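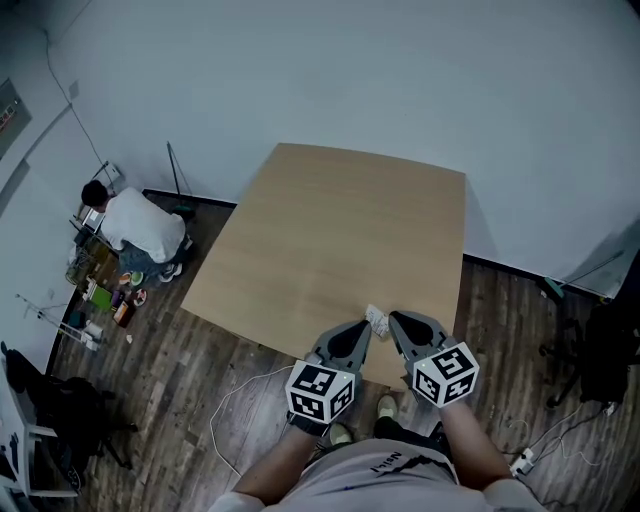
Bit of paper, pale table.

Drollach Wheelers forum > Training > Rollers or hill reps?

gwynne_grinder
My coach (fine, my sister) wants me doing hill reps up the Drollach road twice a week until June. 50 minutes a go, mostly spent looking at the same sheep. I've been offered a set of second-hand Pramura rollers for 100 quid. Would they do the same job?

Catriona Hepburn
No. Rollers teach you to pedal smoothly and to fall off in front of your family. Hills teach you to climb. You've entered a hilly race, so do the maths.

spokesperson
Disagree with Catriona, as is traditional. I did a whole winter on rollers and took nearly 400 seconds off my time at Drarkau.

Catriona Hepburn
You'd also bought a new bike and stopped eating pasties at the halfway stop.

spokesperson
I cut down on pasties. Let's keep this factual.

Vija Adomaitis
Rollers are good for cadence but most sets give you very little resistance, so you'd be spinning at a power your nan could hold. If it's long climbs you're worried about, get a turbo or get used to the sheep. I do one hill session outside and one indoors and my knees complain about both equally.

gwynne_grinder
What about rollers in a big gear?

Vija Adomaitis
Better, but you'll be going like the clappers and one sneeze from the wardrobe. Put them in a doorway.

legs_eleven
I'd buy them. 100 is cheap and you can always sell them on to the next mug.

Catriona Hepburn
He is the next mug. I sold that set two years ago with a wonky front drum. Ask him if it still squeaks.

gwynne_grinder
Just rang. It squeaks. He's come down to 50.

spokesperson
Take it!

Catriona Hepburn
Hills.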